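Student Robotics Club Takes Shelf-Stocking Project to Regional Skills Challenge

A student team from the Sondudine Robotics Club has earned a place in the Wiletti Retail Skills Challenge, an annual competition that asks young engineers to teach a two-armed robot the everyday jobs of a small store. The team will compete this November with software, practice routines and a very thick binder of notes that members have built up over the school year.

Snack cans and a strawberry-printed drink container from practice at the shelves.

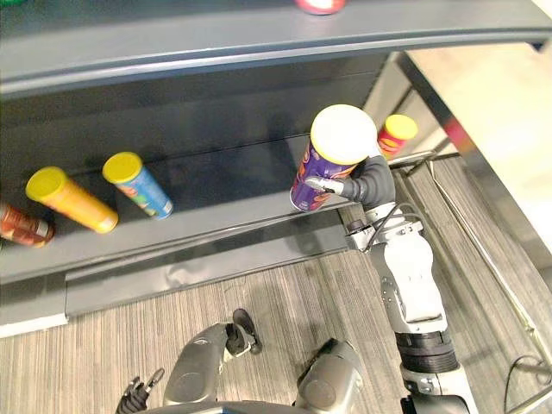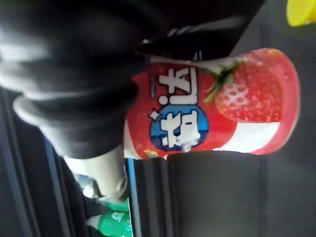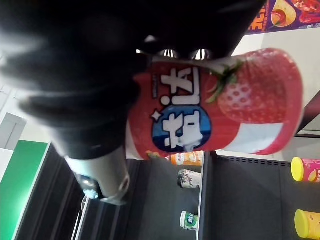 Challenge rules call for each team to complete a set of store tasks within a 30-minute round. Robots may be asked to pick up a fallen product, stand it upright, move it to another shelf or turn it so the label faces the shopper. Teams know the types of packaging in advance, but they don't learn the starting positions until the round begins. Points come off for dropped items, dented packages and anything knocked over along the way.

"Everybody in the club thought picking things up would be the easy part," said Zanele Mokgethi, faculty advisor to the club. "Then we put a can on its side, a little too close to the one next to it, and we spent the whole afternoon on that one can! The students loved it. They went home arguing about it and came back the next day still arguing."

The club has 34 members this year, its largest group yet. Many of them joined with no programming experience at all. New members start by operating the arms by hand under the eye of an older student, learning how slowly they need to move near a shelf edge and how hard is too hard when closing on a lightweight package. After that they choose a crew. One crew works on grasping, one on vision, and one on what the students call "the route," meaning the order in which the robot tackles its tasks and how it gets its arms back out of the shelf without bumping anything.

The vision crew has had an especially busy year. Shiny wrappers reflect overhead lights, and those reflections move as the arm moves, so software that works nicely from one angle can lose track of the same product a moment later. The students decided to compare views from the head and the wrist before every grasp. They wrote the comparison step themselves, threw it out in the spring, and wrote it again in a form that runs much faster. Members are still debating what to do when the two views disagree. At the moment the robot backs off and takes a second look, which costs time but has saved the team a good number of drops in practice.

Grasping has its own set of puzzles. A rigid can with a wide lid wants a different approach from a container with a narrow middle, and lying down is a different problem from standing up. Crew members keep a log of every attempt, good or bad, with a short note on what the hand was doing at the time. The log is handwritten, at the students' own insistence. They say they write more carefully when there is no delete key.

The team enters the challenge under the name Altiva, chosen by a club vote that took longer than anyone had planned – the runner-up was "Cleanup on Aisle Two," and its supporters have not given up for next year.

Only five students may be at the operating table during a round, and the club has decided to rotate that group so that more members get a turn. Two rounds are scheduled on competition day, with a short break between them for repairs and adjustments. Everyone else will work from the team area, checking parts, reviewing the log and preparing the spoken presentation that counts for a quarter of the final score.

That presentation matters a great deal to the club. Judges ask students to explain a failure from their practice season and what they changed afterward. The team has picked its trouble with neighboring items, the same problem that used up that first long afternoon. In the club's most recent full practice round, the robot finished its task list in 20 minutes, leaving time to go back and straighten two items it had set down crooked.

"I want people to come and watch the students as much as the robot," Mokgethi said. "Watch them when something tips over. They don't freeze up anymore. One of them calls out what happened, one of them checks the log, and they're already talking about the next try. A year ago we would have had a lot of yelling."

Mentoring for the club is provided by engineers from Rätsep, a local automation workshop, who visit twice a month to review code and answer questions. The mentors do not write any of the competition software. They have also run evening sessions on safe work around moving arms, and every student must complete those sessions before operating the robot.

The club will hold an open practice before the competition for families, neighbors and any student thinking about joining. Visitors will be able to talk with all three crews, look through the practice log and suggest a starting layout for the team to try. Doors open at 4 p.m., and there is no charge to attend. Younger children are welcome with an adult.

Students who want to join for the coming season can sign up at the open practice or speak with Mokgethi after school. No robotics or coding background is required, and the club lends laptops to members who need them.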